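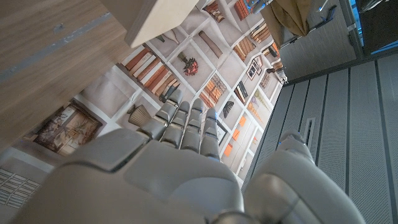 Getting a Cubby Shelf to Look Like You Meant It

I have had some version of a white cubby shelf in every place I've lived, and I love them, but my goodness do they collect things. A regular bookcase forgives you. A cubby makes a little stage out of whatever you set in it, so the phone charger and the stack of takeout menus get the full spotlight!

Start by emptying the whole thing onto the table. Yes, all of it. I know it's tempting to shuffle things from square to square (I did that for years), but you'll end up with the same shelf in a slightly different order. Wipe each square with a barely damp cloth, corners too, and let it dry while you have your coffee.

Books go back first. My friend Aishwarya Joseph talked me into sorting mine by color, which I had always thought was a bit silly, and now I can't imagine going back. You don't need a rainbow. Pick one warm family, say orange and rust, and break it up with white and cream spines so it doesn't turn into a solid block. Fill the row snugly enough that the books hold each other up, but leave enough give to pull one out without dragging its neighbors along.

Next comes something with a bit of life in it. A small vase of red flowers does wonders against white, and it can be a very small one. If you use fresh stems, fill the vase at the sink and dry the bottom before it goes anywhere near paper. I lost a perfectly good cookbook that way one November and I'm still sore about it.

Rolled things, like posters, spare gift wrap or that shelf liner you bought too much of, look far nicer with a sheet of plain tan paper around the outside and a bit of twine. Lay them down in a cubby of their own so they can't topple.

Then leave a square or two with hardly anything in them. This is the hard part, at least in my house, where an empty cubby lasts until suppertime. Give it 10 days before you add anything new, and keep a basket by the door for the mail.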